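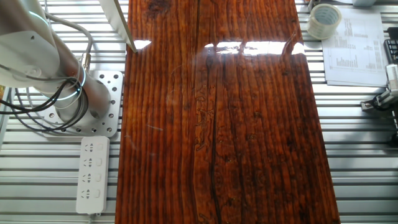

Living With a Glossy Wood Table: What Works for Us

We've had a thick, shiny, lacquered slab as our kitchen table for years now, and I love it more every year! It gets breakfast, homework, bread dough, birthday cake and the cat. People tell me they'd be scared to own one. Don't be. A hard clear finish is a lot tougher than it looks, and most of the care is just wiping.

Daily wipe-down
Warm water, a drop of dish soap, a soft cotton cloth wrung out until it barely feels damp. Go with the grain, then go over it again with a dry cloth. That second pass is the whole trick to a streak-free shine, and it takes less time than hunting for the spray bottle you don't need.

Old T-shirts make wonderful cloths. Cut off the seams and any printed part first. Paper towels leave lint in every corner and some of the rougher ones will dull a gloss finish over time, so I keep ours for the stove.

Skip these
Ammonia glass cleaner, scouring powder, the green side of the sponge, and anything with silicone in it. Silicone polish looks gorgeous for a week, but if you ever need to touch up the finish, the new coat can pull away into little craters. My neighbor Marlies Trummer refinishes chairs in her garage and she can spot a silicone-polished table from the doorway (she groans out loud).

White rings
Oh, the white rings! Don't panic. A cloudy white mark is usually moisture caught in the finish, and a fresh one will often fade by itself overnight. If it's still there the next day, try a hair dryer on low, held well back and kept moving, for a minute or two at a time. Stop as soon as the surface feels more than slightly warm. Still there? A tiny dab of plain white non-gel toothpaste on a damp cloth, rubbed very lightly with the grain, then wiped clean. Test it underneath first, please. It's a mild abrasive and you can end up with a dull patch where you had a ring.

Black marks are another matter. Those usually mean water has reached the wood itself, and that's a job for stripping and refinishing.

Sticky stuff
Candle wax: put ice cubes in a sandwich bag, lay it on the wax until it goes brittle, then nudge it off with an old plastic card. Sticker glue: a little cooking oil, ten minutes, wipe, then soapy water. Dried pancake syrup just wants a warm damp cloth and some patience. Lay the cloth over it and go drink your coffee.

Fine scratches
The light hairline ones only show when the sun comes in low, and I've made my peace with ours. If yours drive you crazy, automotive polishing compound on a soft pad does a beautiful job on a cured gloss lacquer. For hand sanding before a polish, use wet-and-dry paper, start at 1,000 grit and finish at 3,000, with plenty of water and a drop of soap. Never go near a gloss top with 300 unless you mean to recoat the whole thing! Rinse off the slurry between grits and look at the surface from the side, against a window. You want an even, hazy look all over before you move up.

Cracks and seams
Solid wood moves. A gap that's wide in January can nearly close up by May, so watch it through a full year before you fill anything. Crumbs are the real nuisance. I clean ours with a dry toothbrush and the skinny vacuum nozzle, and every so often a wooden toothpick for the stubborn bits. Keep puddles away from any place where the finish is broken, and dab that spot dry right after wiping.

If a crack starts catching your sleeve, clear epoxy is a nice weekend fix. Tape underneath first, and tape it well. Mine dripped on my shoe.

Keep it out of trouble
Trivets under anything from the oven. Felt pads under the fruit bowl and the lamp, and change them when they get gritty. Lift the toaster, never slide it. Turn the centerpiece and move the placemats around now and then so the color ages evenly, especially near a sunny window. And pull the table back from the radiator; 2 feet is what I give mine.

Cutting goes on a cutting board, always. A glossy top chips under a knife and raw onion smell gets into every little nick.

A reader tip I adore
Kilian Kofler wrote in to say he keeps a flannel-backed vinyl cloth rolled up in the broom closet for craft days, flannel side down. Glitter, glue, beads, out it comes! I tried it with two kids and a bottle of poster paint and the table came through perfectly. Take it off again the same evening, though, so no damp gets trapped under there.

Next time: getting pine pitch off a porch rail, and what to do with a wobbly bench.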